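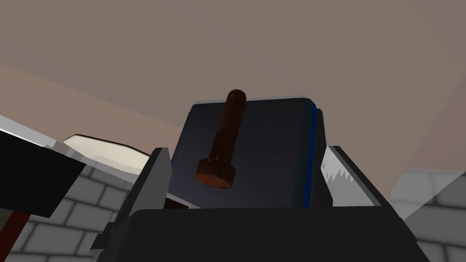
Fig. 2: Wrist view in the simulator, with the bolt in front of the blue block.

Okay, grasp selection! Last time we got as far as segmentation masks, and I promised we'd do something useful with them, so let's pick on the rusty bolt. It's head down with the threaded shaft pointing up, and the saw teeth are off to the right, so your planner has two things to worry about before it closes anything.

First, the mask. Rust brown against navy blue is a pretty generous colour contrast, and most of your segmenters will manage it. Where I'd expect grief is the gripper itself, because it's a big black shape along the bottom and there's a black object over on the left too (the one with the dark red handle below it). If you haven't masked out your own gripper using the joint state, do that before you touch anything else. Please! I marked a whole stack of these in April and it was the same bug over and over.

Second, the candidates. The Brosetik sampler gives you 500 grasps per object by default. I drop that to 300 for the lab machines and honestly can't tell the difference. Throw out anything whose finger sweep hits the saw, then score what's left on how well the closing direction lines up with the shaft normals.

Loan Đặng asked in the tute whether you can grab the hex head instead. You can, but check clearance at the base first, and raise the collision margin to 3 mm in the Muvach config (it ships at 2).

For next time: get your scorer running on this bolt and bring your top grasp, plus one your code rejected that you reckon should've been fine.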